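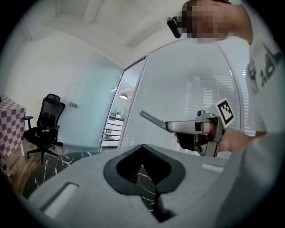 Bevska, December 2021

Reran the November takes through the new Rullel tracker. Arif had it down as fixed. I have gone through the logs twice and I would call it quieter, which is a different thing and maybe a worse one.

The set is 1932 frames, the same ones we used on the old build, all from the hand-held gripper cameras. The new build reports a pose on 92 percent of them. The old one was well short of that, and I understand why people were pleased. But "reports a pose" only means a number came out. It does not mean the number was any good. I asked for the residuals and found we weren't saving them. They were worked out, used for the pass/fail check and thrown away. Put that back in before doing anything else, then ran the lot again overnight.

With residuals saved, 161 frames pass the check and have a pose I don't believe. By that I mean the gripper moves further between one frame and the next than an arm could move it, then goes back to where it was. The smoother hides this nicely. Plotted after smoothing it looks like a person being slightly careless with their wrist. Plotted before, it's a fence.

Marlina's view is that the smoother is doing its job. Mine is that a smoother should be cleaning up noise, and a marker read at the wrong tilt isn't noise. The square on top of the other gripper is the worst for it. Held on the diagonal and seen at a steep angle through this lens, there are two tilts that fit the corners nearly as well as each other, and the solver picks whichever is ahead by a hair. Next frame it picks the other. We have known about this flip since the first bench test and each build has had some new way of not looking at it.

What I tried:

Keep both solutions for each marker and let the inertial data choose. Works on the short takes. On the long ones the gyro drift gets big enough that it will happily vote for the wrong tilt, and then it sticks there.

Raise the gap needed between best and second best. Cleans up nearly all the flips and costs us a pile of honest frames. I'd still rather have this than what we have now. A hole in the track can be seen. A wrong pose can't.

Refine the corners before undistorting, in place of after. No change I could measure. Adi was sure this was the culprit, so writing it down so we don't do it a third time.

The mask

The static mask is supposed to cut out our own gripper body so the feature matcher doesn't lock on to it. It was drawn from a single take. In the views I checked the housing fills the bottom of the picture and then some, and the white pads set into it have good crisp edges, just what a corner finder likes. If the mask is a bit off, the matcher finds these pads in every frame, in the same place, and decides the camera isn't moving.

I turned the mask off altogether to see how bad that gets. Bad. The track goes flat during slow moves and then jumps. With the mask on but shifted by a small amount it's a milder case of the same thing, and I suspect that's what we have been living with on at least one of the units. Nobody has redrawn the mask since the housings were last taken apart.

The fingers are a separate problem. A static mask can't cover something that opens and closes. The marbled finger surface is full of texture, and texture that travels with the hand is poison for this. For now I have masked the whole channel the fingers sit in, fully open to fully closed, and accepted the loss.
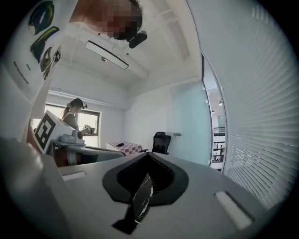
Markers that aren't ours to track

The poster on the wall has a small square marker on it, with one of the green leafy shapes partly over it. The one we want is the large one on the white cube on the table. The detector has no opinion about which is which, it just goes by ID, and the ID table we load is the full dictionary. So any square that decodes is let in. I had Izzati cut the table down to the IDs we use. That should have been done on day one, and it's a two-line change.

I haven't shown that the poster ever produced a bad pose. I looked for it and didn't find it. Fixing it anyway, but please don't put it in the release note as the cause of the jumps. We don't know that.

The blinds and the checked tablecloth I am more worried about. Slats and checks repeat, and a matcher that sees a repeating pattern can slide along by one and be just as happy. The blinds also curve hard toward the edge of the lens, where our calibration is weakest, and they are bright. Tried dropping every feature outside the inner part of the lens circle. Flips unchanged, as expected. Drift on slow pans got better. How much of this is the blinds and how much is the bad calibration out there, I can't tell from this set. To find out we would need the same moves with the blinds covered, and a fresh calibration with more board views near the rim. Doing only one of them won't tell us anything.

The glass too. Features on the corridor railing are seen through a glass door or past it, depending where you stand. Fine for rotation, useless for scale. Not touching it this week.
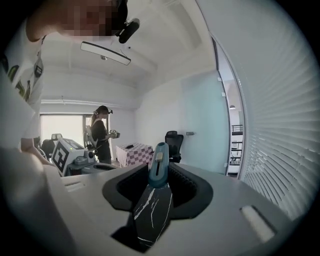
Still: gripper camera, Rullel test set

The mirror is where I part ways with Troels. The plan is to use the mirror as a second view, flip the patch and run it as a virtual camera. In the still the glass is dark grey and I can't pull a single usable feature out of it. Troels says exposure, and could be right: with a window that bright behind everything, the auto exposure is going to starve anything dark. So lock the exposure and show me. Until there is a patch with something in it I don't want mirror code in the main branch, even behind a flag. We have 14 flags now and I can't say what half of them default to.

Tollo takes whatever we give it and plans as if it were true. It has no field for how sure we are. Adi thinks adding one is a big job on their side. Perhaps, but at minimum we can send nothing when the check is weak, and Tollo does already cope with gaps. I tested that with chunks of the track cut out by hand and the planner held its last good pose and waited. Better manners than I expected from it.

Where it's left

Residuals saved by default, merged.
ID table cut down, merged.
Wider gap on the two-tilt check, in my branch, wants a second pair of eyes. Arif please.
Finger channel mask, in my branch, crude.
Body mask needs redrawing for each unit. Pillai has the drawings if anyone wants to do it from those. I'd do it from the images.
Mirror: waiting on Troels.

The 92 stays off the wall until the bad frames are taken out of it. If someone wants a number in the meantime they can have the residual plot and read it themselves. Rerun is going now with the wider gap and the cut-down table, smoother off.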